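Dundus project: progress report to Trivum
2021-11-16
Prepared by Fatima Adebisi

Collection for the two-arm desk-tidying tasks began in August. We now hold 900 recorded examples, of which 93 were rejected on review, mostly for dropped items or a stalled arm.

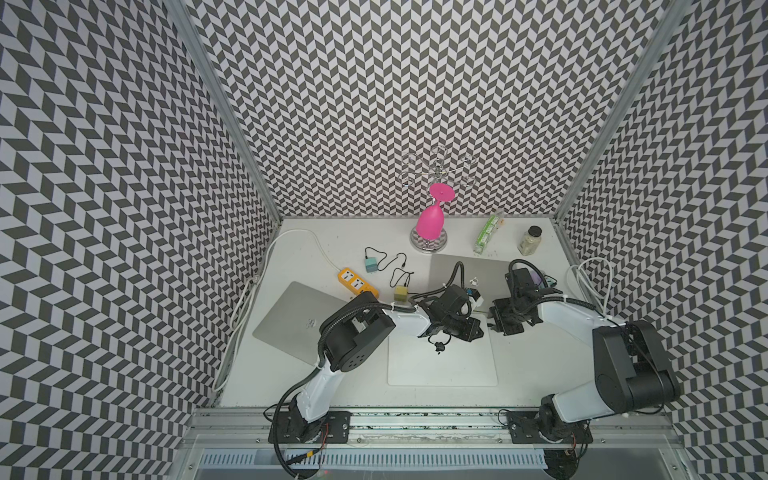

Stijn Verschueren has rewritten the operator instructions, and new operators now train for 9 days before their recordings count. Cables remain the slowest part of the work — operators often need several attempts to grip a thin one — and we have asked Bråten for softer finger pads.
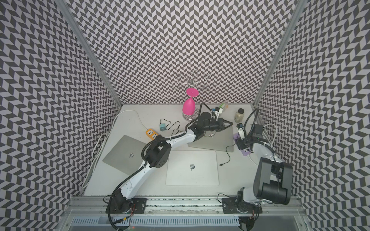

Two-arm cell with closed laptops, chargers and a wine glass on its rack.

The next batch will be 200 examples with the objects placed differently each time. Training on the current set continues at Etora. Spending is within budget and we are not asking for any change to the payment schedule.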